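Tuesday, August 31, 2021

Patch 2 regression, Evangelista build, PC only. Test machine B, clean Windows image, driver left at the version we froze for the launch build. Wiremu Partington has machine A and is running the same save set with the overlay disabled, so do not merge our numbers.

Background for anyone picking this up: the publisher moved the patch out of August once the stutter in the Cinby district showed up on certification hardware. No replacement date. The public post says November at the latest. We are to find out whether the stutter is the streaming change or the shader cache change, as both went into the same branch.

Run 1. Full route, Cinby gate to the harbour, high preset, 1440p, cache deleted beforehand. Frame time flat until the tram stop, then a spike on every new block. Spikes line up with pipeline creation in the log. Expected with a cold cache.

Run 2. Same route, cache kept. Spikes at the tram stop gone. Spike at the harbour stairs still present, same size as in run 1. No pipeline creation logged there, so the shader cache is not the cause of that one. Saved the trace under harbour_warm.

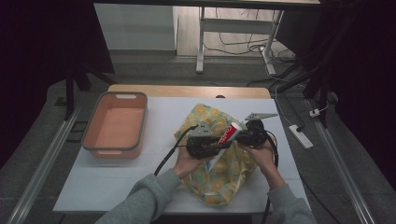
Run 3. Streaming pool raised to the old launch value by config override. Harbour spike drops below the threshold where the tool flags it. Memory use goes up as it should. Repeated with the override removed and the spike came back. Reasonably confident this is the streaming change, specifically the smaller pool and not the new priority order, but I have not separated those properly yet.

Note on the override: it has to go in the user config. The one in the install directory is overwritten at start-up. Lost most of the morning to that. Flundedov docs still give the install directory path and should be corrected.

Capture tool: Zivine drops the last 20 frames of a trace if the game is closed before capture is stopped. Stop capture first, then quit. Two of my traces from before lunch are short for this reason and I have moved them to the discard folder. Do not use them for averages.

Upscaler check, quick only. Quality mode on, same route. No change to the harbour spike, which fits with a CPU or disk side problem. Slight ghosting on the tram wires in motion, already logged against the previous build, no new ticket. 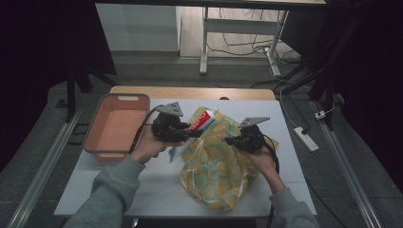

Save compatibility. Launch saves load. Saves made in the patch build do not load in the launch build and give the generic corrupt file message. Behaviour is by design but the message is wrong, as it prompts the player to delete the save. Raised as high. Wiremu gets the same on machine A.

Controller remap: bindings survive a restart now. Closed the old ticket. The dead zone slider still shows its default after reload although the stored value is applied. Cosmetic, raised as low.

Open items
- Old priority order with new pool size, then the reverse. Needs a build from Evangelista with the two flags exposed. Asked for it.
- Repeat run 3 on the mechanical drive. Machine B has only been tested on the SSD.
- Compare harbour_warm with Wiremu's trace once his is uploaded.
- Laptop pass not started.

Machine B left on at the Cinby gate save with the override removed. Check the user config before the next run.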